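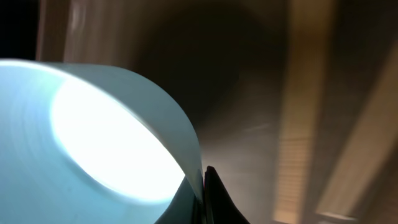
**AT HOME | Small Pleasures**

# In Praise of the Plain White Cylinder

I came home from Ustdale last September with one souvenir, and it was a white tube. My sister thought I'd lost my mind. She'd asked for jam!

But look at how light sits inside a thing like that. The inside goes so bright it turns pure white in the middle, then slides off into a pale, icy blue along the curved wall. Get close and you'll catch faint streaks running around it, like the ridges on something rolled or molded, and then that thin, crisp edge. I could stare at an edge like that through a whole cup of coffee (and I have, more than once).

My habit started at the Cheng store in Plodivdale, where I went in for a dish rack and got talking with Hinata Murakami, who was restocking the back shelves. She keeps plain round containers all over her apartment and won't put a label on a single one. "You pick it up, you look in, you know," she told me. I bought two that afternoon. The dish rack is still on my list.

Mine live in the kitchen now, one for wooden spoons and one for the rubber bands, twist ties and dead pens that used to rule the drawer by the stove. The spoon one stands near the window, and by breakfast time it's practically a lamp. Dark shelf behind it, if you can manage that – white against brown is hard to beat.

Cleaning is easy enough. Warm water, a soft cloth, and go around with the streaks instead of across them. I tried a scouring pad once on an old one from Idari and the shine never came back, so learn from me. It holds clothespins in the laundry room these days, dull as chalk, and I'm still fond of it.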